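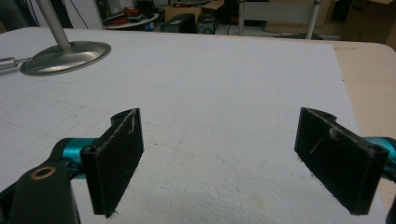 Gripper tool no. 2 - handheld, teal body
Inspection sheet with comments, September
Done by: Firouzeh Azimi
Countersign: Mahsa Vahidi
Location: Uvton room, foam board table
Cycle counter at start: 1296
Last sheet at: 1276 (short interval, see item 12)

Marks used: OK / WATCH / FIX / N/A. Comment on anything that isn't OK. Please stop leaving the box blank, blank is not OK.

BEFORE TOUCHING ANYTHING

1. Power off, battery lead out
OK. Lead out and hung on the hook, not left dangling like last time.

2. Trigger squeezed and let go by hand, power off
OK. Springs back. Bit lazy in the last part of the travel, going to closed. Come back to this at item 9.

3. Board clear under the fingers
OK. Lamp base can stay where it is, far enough back. Board itself is getting marked, there's a yellowish stain near the front. Wiped it, still there. Not a tool fault so not scoring it.

FINGERS

4. Faces - cuts, gouges, lifting
WATCH. Left has a thin white scratch down the left edge. Fingernail doesn't catch in it. Right has a faint streak up near the top, same sort of thing. Neither is on the part that does the gripping, as far as I can tell. Measure again next sheet, if the nail catches then swap the pair. Swap as a PAIR. Not one.

5. Faces - dirt and fluff
FIX (done). Pale bits and fibres on both. Dry brush first, then the lint-free cloth barely damp. No solvent on the black faces, it goes shiny and then it slips. Some specks won't shift, they look pressed in. Left them.
M.V. - could some of it be foam off the board? Worth putting the old mat down when it's parked.
F.A. - could be. Mat is at Asby though.

6. Lugs at the top of each finger - cracks round the hole
OK both. Used the torch and looked from both sides. Asby's tool cracked exactly here so do look properly, not just a glance.

7. Screw holes, finger plates
WATCH. Hole at the end of the right finger - thread checked with a clean screw, goes in by hand all the way, no wobble. Left one is a bit tight for the last turn. Didnt force it. Needs a tap run through when somebody has the right size, ours is gone.

8. Fingers square to each other when closed
FIX. Out at the tips. They touch at the bottom first and there's a sliver of light at the top. Feeler gauge says 10 hundredths, limit on the Skenudeo sheet is half that. Loosened the right finger, pushed it up against the straight edge, nipped up again. Second try OK, no light.
Mark it with paint pen once you're happy, I have only done the right one.

LINKAGE

9. Arms - play side to side
WATCH. Left arm has a little. Right has next to none. Probably also why the trigger feels lazy in item 2, but I would not bet on it.

10. Brass bushings
OK, just. Took the left one out, wiped it, looked at the bore. Slightly oval? Could be my eyes, there's no gauge small enough in the drawer. Put back with the same face out. Spares on order from Bugti, two pairs.
M.V. - order went in, no date back yet. Do not use the plastic ones from the old kit as a stop gap, they swell.

11. Grease
FIX (done). Tiny dab on each pivot, wipe off what squeezes out. Somebody has been generous before me, there was a ring of old stuff behind the left teal segment with hair in it. Cleaned out with a cotton bud. Took four.

12. Pivot screws, torque
FIX. This is why the interval is short. Left upper pivot had backed off again after 20 cycles. Threadlock was on it but I think it went on over old threadlock. Stripped the thread back to bare metal this time, degreased, fresh drop, left overnight before this check. Small driver set to 70 on the dial (centinewton metres, NOT the other scale). All pivots done in the same order, left upper, left lower, right upper, right lower.
If it backs off again take the tool out of use and tell Mahsa. Don't just nip it up.

BODY AND HOUSING

13. Teal segments - cracks, white stress marks
OK. Looked hardest where they meet the fingers. Nothing.

14. Black housing, screws and seams
OK. One cover screw had a chewed head, swapped from the tub.

15. Cable strain relief
WATCH. Sleeve has slid back, maybe from being carried by the cable (don't). Pushed forward and a cable tie put on. Proper clamp wanted.

16. Camera mount tight, nothing in view that shouldn't be
OK. Both fingers come up in the picture, left and right. Re-aim not needed. If you undo the mount for any reason you have to redo the calibration, so please dont undo it for cleaning.

POWER ON

17. Open and close, ten times, empty
OK. Listened for the click, no click.

18. Reads zero when fully closed
FIX. Read slightly over after the item 8 adjustment, as you'd expect. Re-zeroed, closed it again, fine. Write the old offset in the book before you overwrite it!! I forgot and had to get it from the log.

19. Hold test, foam offcut then the steel pin
OK on foam. Pin held, crept a touch by the end of the minute. Same as last sheet so leaving as OK.

20. Counter written down, sticker updated
OK. Sticker on the housing, not on the finger.

CARRIED OVER TO NEXT SHEET

- Scratch on left finger, nail test
- Tap for the left screw hole
- Bushings when Bugti send them, left first
- Paint pen mark on left finger
- Strain relief clamp
- Mat back from Asby

Result: fit for use, with watches as above. Next sheet after another 20 cycles, not the usual, becuase of item 12. If the pivot is still tight at that one we go back to the normal gap.

M.V. - read and agreed except 19. Creep on the pin should be WATCH, even if it's the same as last time. Changed on the wall copy. Started 8.40, finished gone eleven, which is too long for this sheet - split power on into its own page next time?

F.A. - fine by me. Torch needs batteries.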